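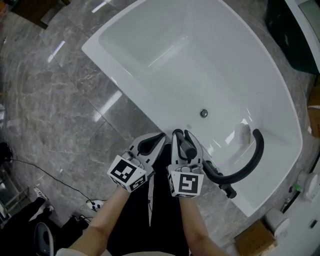
Matte Black Spouts on White Freestanding Tubs: Care and Handling

Most damage to a freestanding tub is done in the first week, by hardware laid on the rim before it is fastened. An acrylic rim scratches under a dragged fitting. Enamel chips under a dropped one. Treat any loose spout, handle or knob as a tool with an edge.

Before fitting

Lay a folded bath towel over the rim and a second one in the basin, covering the drain. Wipe both the underside of the fitting and the rim with a damp cloth. Grit between the two does more harm than the weight of the metal.

Pick up a curved spout by its thickest straight section. Holding it by the tip of the curve puts the heavy end out of control, and the small knobs at the lower end swing into the side of the tub. Two hands for anything longer than your forearm.

Marble floors need the same attention. Polished gray marble shows etching from acidic cleaners within minutes. Keep vinegar, lemon and descaler off it. If the tub has to be shifted, lift it onto felt pads; never walk it corner to corner.

Marks in the basin

Small tan or brown marks on a white surface are usually one of three things: packing adhesive, rust from a stray metal filing, or tea-colored mineral residue. Test in this order.

1. Warm water and dish soap, soft cloth, 46 seconds of light rubbing. Removes dust paste and most handprints.
2. Baking soda mixed with water to a thick paste. Leave on, rinse, dry. Removes light mineral residue. Keep the pressure light on acrylic.
3. Isopropyl alcohol on a cotton pad, for adhesive only. Check the tub maker's sheet first, and open a window.

Do not use a melamine sponge on gloss acrylic. It is an abrasive and leaves a dull patch that shows under ceiling lights.

Matte black finish

Water and a soft cloth, then a dry cloth. No polish, no wax, no scouring cream. Hard water leaves a gray bloom on black fittings; at the Trirnurside house the supply tests high and the spout is dried after every bath. A Fodetti microfiber cloth has been in use there since December and has not marked the coating.

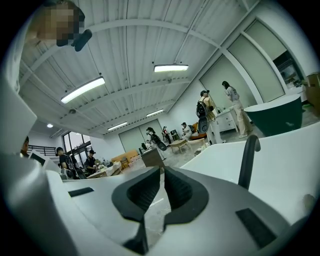

Recep Uysal wrote in to say that drying after every bath is excessive, and that he wipes his own black spout once a week with distilled water and gets the same result. His supply is softened. On unsoftened water, keep to the daily wipe.

Storage between jobs

Loose fittings go in a cardboard box, one per compartment, threads capped with tape. Keep washers and set screws in a labeled bag taped to the part they belong to. Do not stack basins directly inside one another. Put cardboard or foam sheet between them at the rim, and lift them apart straight up.

Colored tubs, dark green in particular, show lime sooner than white ones. Rinse the walls from the top down and dry the upper edge last.

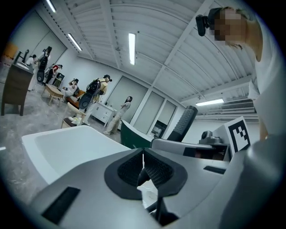 What about the silicone line where the spout meets the deck, asks Şükran Tatlı, and how often should it be redone? Replace it when it lifts or discolors. Cut out the old bead with a plastic scraper, clean with alcohol, let it dry fully, and run a new bead no wider than the gap requires. Keep water off it for the full cure time printed on the tube.

Page revised 15 August 2026.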